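How do we stop our arm from missing when it picks things up? (student sorting project)
Last updated 3 Jan 2018

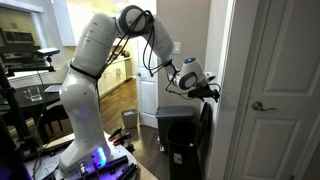
Is a single arm enough for a club project, or do we need two? One is plenty for pick and place. Two arms means twice the calibration and a whole new set of ways to bump into things, so save that for your second year.

Posted by stilum_club

Hi everyone! I help run a small after-school robotics group (nine students, ages 14 to 17) and we are building a sorting project for the Kavham student showcase in April. The idea is simple enough to explain to a grandparent: the arm looks at a pile of clean packaging, picks up one piece at a time, and drops it in the right place. We call it Stilum. The kids picked the name and I have stopped asking what it means.

We have been at it since the fall and I am so proud of how far they've gotten. They wrote the whole pick routine themselves. It moves to a point above the item, goes down, closes the gripper, lifts, then swings over to drop. When it works there is actual cheering.

The trouble is that it does great for the first part of a session and then starts missing. It will come down next to a yogurt cup and close on nothing. We kept a log over several sessions: 426 tries, 381 good picks. That sounds fine until you see that nearly all of the misses bunch up in the last half hour. The misses are also mostly to the same side, which makes me think something is drifting.

Things we have tried:
- recalibrating the camera at the start of every session
- slowing the approach down to half speed
- a different set of objects (same result)
- turning the room lights up

We have not changed anything on the gripper. The vision code is a plain color-and-outline thing the students wrote, no fancy learning in it. Where would you look first? I'd love an answer the kids can test on their own – they learn so much more when they chase it down themselves.

Posted by Ivanyshyn

What a great project, and good on you for keeping a log! Most teams I meet at showcases can tell you it "usually works" and that's the end of it.

Misses that bunch up late and lean to one side nearly always mean that something moved. The arm will go to the same numbers all day long. What changes is where those numbers are compared to the camera or the table. So before anyone touches the code, I'd have the students do this:

1. Put a small cross of tape on the work surface and teach the arm to hover its fingertips right over it. Save that position.
2. At the start of the session, send the arm there and check it by eye with a ruler.
3. Run your normal picks.
4. Every 18 picks, send it back to the cross and write down how far off it is and in which direction.
5. At the same stops, save a camera picture with the arm parked out of the way. Compare where the cross shows up in each one.

If the arm drifts off the cross, the base or the table is moving. Check the clamps or bolts first, then the table legs. If the arm stays on the cross but the cross moves in the camera pictures, it's your camera mount. A bracket that is a hair loose will creep every time the arm swings hard and shakes the stand. We lost about three weeks to that exact thing at Zornham, and it was one screw.

If both of those hold steady, look at the cables. A bundle that is tied too tight near the wrist can tug on the gripper when the last joint turns, and if your gripper is on an adapter it may be slowly rotating on its flange. Draw a pencil line across the joint between the two parts and see whether the line still meets at the end of the session.

One more thing on speed: slow down the swing to the drop point as well as the approach. The swing is where the shaking comes from, and you were only slowing the gentle part.

Let one student be the person with a hand on the stop button every single time, and trade the job around. Ours fight over who gets it. Please come back and post the numbers, I really want to know!

Posted by gearbox_mom

is it dark out by the end of your sessions? ours went weird when the sun went down, the color part of the program couldn't tell white cups from the table anymore. we closed the blinds from the start and it helped a lot. might not be your problem if it always misses to the same side though

Posted by stilum_club

Thank you both! It is getting dark by the end, so we'll test the blinds too, but separately. The tape cross is going down at our next meeting and two of the students have already made a chart for it. I'll post what they find.

Related
Picking a first gripper for a student team
How to route cables on a moving arm
Camera on the wrist or camera on a stand?
Kavham showcase: what to bring for your table
Writing a project log that judges will read

Contact us | Copyright Community Help Pages | Back to top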